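Marble contact or terrazzo for the bench? Rental, need to decide by April

Palis Home & Reno Board > Surfaces

hoani_st
Quick one. Rental bench is brown laminate, burnt in one corner, landlord says stick-on is fine if it comes off clean. Got samples of a marble print and a terrazzo print, can't choose. Bench is 62 cm deep. Partner wants terrazzo on everything. I say marble on the flat, terrazzo up the wall behind. Too busy??

Tane Harawira
Marble flat, terrazzo wall. Done it. Looks good so long as the greys match - warm grey marble with cold white terrazzo looks like two different houses.

fanthorpe_fiona
Disagree sorry. Two patterns in a small kitchen is a headache. Pick one, paint the other bit plain. You'll be sick of the speckles in a year, I was.

Tane Harawira
How big were your speckles though

fanthorpe_fiona
Big ones. Pink and mustard. Like living inside a birthday cake

hoani_st
lol mine has pink and mustard

Baptiste Gaillard
Nobody's asked about finish yet. Gloss marble film shows every crumb and every scratch. Get matte. And buy one extra roll, batches vary, my second roll came noticably yellower. Cost me $40 to redo one end.

kettle_on
Do you lose things on it? Serious question. My mum has the busy stuff and can never find her glasses.

hoani_st
Ha, was wondering the same. I leave my phone on the bench all day

Baptiste Gaillard
Dark things you'll find. It's keys and coins that vanish.

fanthorpe_fiona
Dust too. Pale marble print and you're wiping it morning and night. Plain mid grey hides the lot. I'll die on this hill

Tane Harawira
Thats any pale bench, not the pattern's fault. Couple of pics for hoani, marble flat with terrazzo up the sides, phones on it. Second one is the wider view.

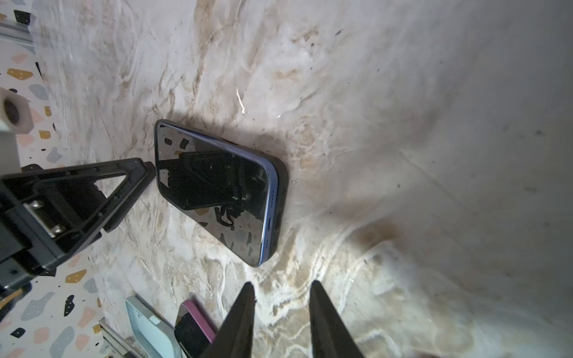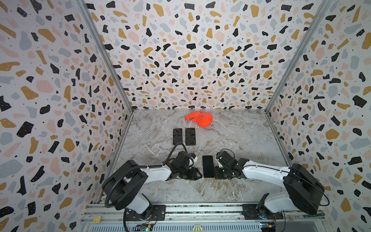
Replies, page 2

kettle_on
Ok that's handy. Phones stand out fine. So does the orange thing at the back haha

hoani_st
Oh I like that a lot more than I expected. The veins have some brown and beige in the close one, would go with our floor. Partner now insufferable because the pink bits are her favourite

fanthorpe_fiona
Still a lot of pattern. I'll give you the marble, it's nice. Wouldn't do three walls of the speckle but.

Baptiste Gaillard
Agree with Fiona there. One wall. And look at the close one - dust specks on the marble, so she's right about the wiping as well.

Tane Harawira
Fine fine. One wall then. Corners are the worst part to stick anyway, you want some kind of trim strip down them or the edges lift. Do NOT cut it on the bench, ask me how I know

hoani_st
Does it come off clean? Bond is $628, bit nervous

Baptiste Gaillard
Hair dryer on low, peel slow, pull it back flat on itself. Eucalyptus oil for the sticky bits. Test a patch by the burnt corner first and leave it a week or so.

kettle_on
+1 for the patch test. Mine took the top off some old paint, laminate was ok

hoani_st
Patch going on tonight. Going marble bench, one terrazzo wall, matte. Need to find 3 rolls the same batch, Serdale shop only had two on the shelf

fanthorpe_fiona
Ring them, they keep more out the back. And get plain grey while your there, just in case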